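Start > Travel at Home > Cabin and Galley Tips

Print this page | E-mail to a friend

Small kitchen habits for people who come home from a cruise

After two weeks on a ship, where somebody else cooks and cleans, the first days at home can feel heavy. These are the tips I give to friends before they sail, and some for after.

Before you leave, empty the refrigerator of everything that is open. Milk, cut onion and cooked rice will not wait for you. Wipe the rubber seal of the door with a cloth and a little dish soap, then dry it.

Turn off the water under the sink if your valve is easy to reach. Pour a cup of water into the floor drain so that the smell does not come up.

Put one simple dinner in the freezer. I make a soup with barley in flat bags of 400 grams, which thaw quickly when you arrive late from the port. 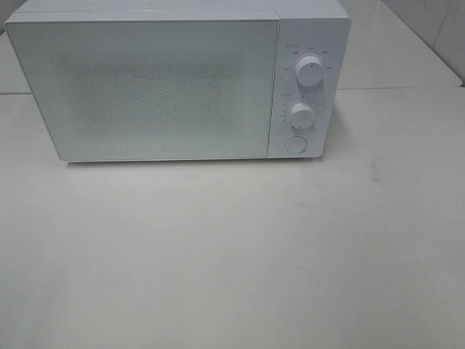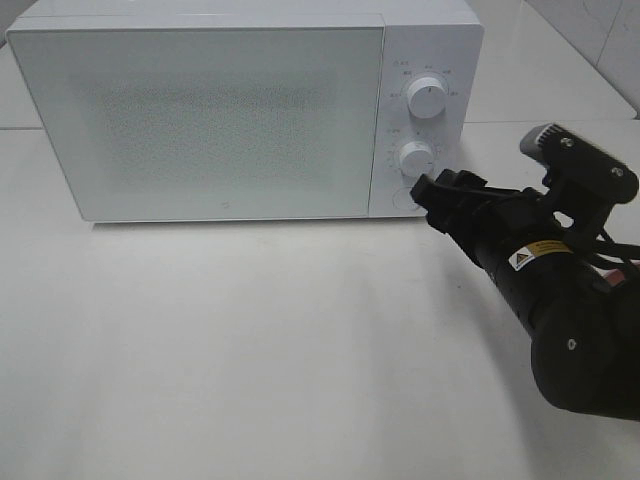 Text: Vasanthi Liyanage
Cabin and Galley Tips, February 3, 2023

When you are back, open the windows first and unpack later. Run the cold tap for a few minutes before you drink from it.

Clothes from the ship often smell of sunscreen. Rub a drop of dish soap on the collar, leave it for half an hour and wash as usual. Swimwear needs only cool water and a short soak – never the dryer.

My neighbor Dennis Ashworth keeps his packing list inside a cupboard door, and I have copied him. On the back I write what I did not use. Last September it was two sweaters, a travel iron (which is not allowed on most ships anyway) and a whole bag of tea.

If you miss the breakfast on board, try overnight oats in a jar. Use one part oats, two parts milk and a spoon of yogurt. They keep up to three days in the refrigerator.

Suitcases should stand open for one night before you put them away. I lay a bar of plain soap inside each – it keeps the lining fresh until the next trip.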